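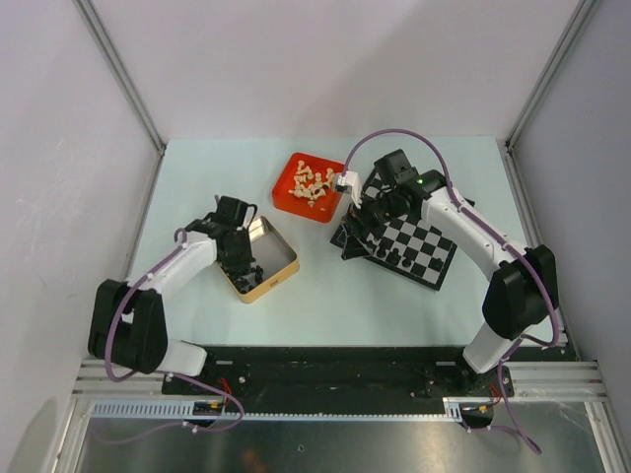

Marlene Böttcher
Dataset Maintainer, Harkar Shared Workshop

Harkar Chess Handling Set: Data Card
Released 4 June 2025

Summary
Harkar is a bench cell with two arms, built by members of the workshop for handling chess pieces. The arms are mounted side by side at the front of the table and share one controller.

Contents
The set holds 94 episodes, stored in 3 folders by operator. Black pieces are kept in the metal tin and beige pieces in the red tray. The board may lie at an angle to the table; its position is not fixed between episodes.

Known limitations
Lighting was not calibrated. The cables on both arms may hide part of the work area. Operators were Denise Entwistle, Nobuhle Mabaso and the maintainer.

Use
The set may be copied and modified with credit to the workshop. Corrections should be sent to the maintainer before the July revision.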